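Spent Thursday afternoon in Flidmont looking at the old corn exchange on Fenden Street. A few notes.

The front is brick with stone dressings, three storeys, very plain. The ground floor was open arches until the 1920s, when they were filled in for shops. You can still see the joins if you stand across the road.

The main hall upstairs held 1,000 people, according to the board in the porch. It has been split by a partition wall, so you only get half the roof now. 15 iron trusses in all, painted green.

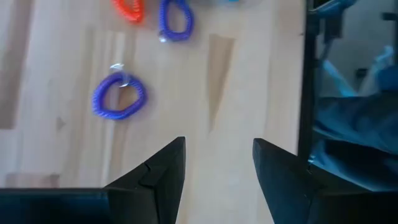

Spiral wrist coils on a wooden table.

The side wing is later and by a different builder. The bricks are smaller and the windows sit 50 cm lower than those in the main block. The Raju warehouse behind has the same windows, so I think it's the same hand.

The clock turret was taken down in the sixties and the base was capped with lead. The town museum has the weathervane.

The hall is open again in September, mornings only. Up to 60 people per tour. Entrance is from the yard, and the stairs are steep.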